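Maintenance and Setup of the Bainbridge Cell
Project Report, Automation Laboratory Course
Submitted by Henrik Teuber and Bastian Hellwig

3. Setup of the Cell Model

The project group was assigned the Bainbridge cell at the start of the fall term in September. The assignment had two parts: to bring the simulated model of the cell into agreement with the machine in the laboratory, and to write a maintenance procedure that later groups could follow without instruction. Work on the model was completed first.

The previous group had left the model with the arm mounted upright. The base in the laboratory is tilted, and every taught position in the old file was therefore wrong. The base was entered again from measurements taken at the mounting bolts. The table height and the gripper length were then checked in the same way. After these corrections, the model and the machine differed by 2 mm at the worst point.

Approach positions were set for a gripper pointing straight down. With the elbow folded back, the arm can reach the objects near the far end of the table, including the gap between the dark gray box and the olive green box. The red tray and the gray metal frame were entered as fixed obstacles.

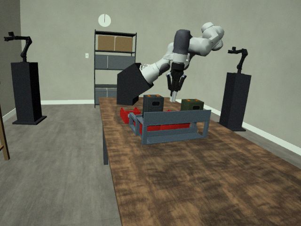
How often does the zero position of the arm have to be checked?

Once a week, before the first run on Monday, and again after any collision stop or any work on the wrist joint.

4. Maintenance Procedure

The zero check is carried out with the Clilura service program. The arm is moved to its reference position at low speed and the reading of each joint is written in the log. A joint that is off by more than three counts is calibrated again. During the project this was necessary twice, both times at the wrist.

The gripper fingers are removed, cleaned with a dry cloth, and put back with new screws. Used screws should not be installed a second time. One finger worked loose after 187 cycles when this rule was not observed, and nearly half a day was lost in finding the fault.

Cables are inspected at the elbow, where the bend is tightest. Replacement cables are ordered from Grusico under the laboratory account. Mr. Hellwig prepared the parts list, which is attached as Appendix B.

5. Open Items

The joint limits in the model have not been compared with the Fosolgate controller settings. The next group should complete this comparison before any new positions are taught.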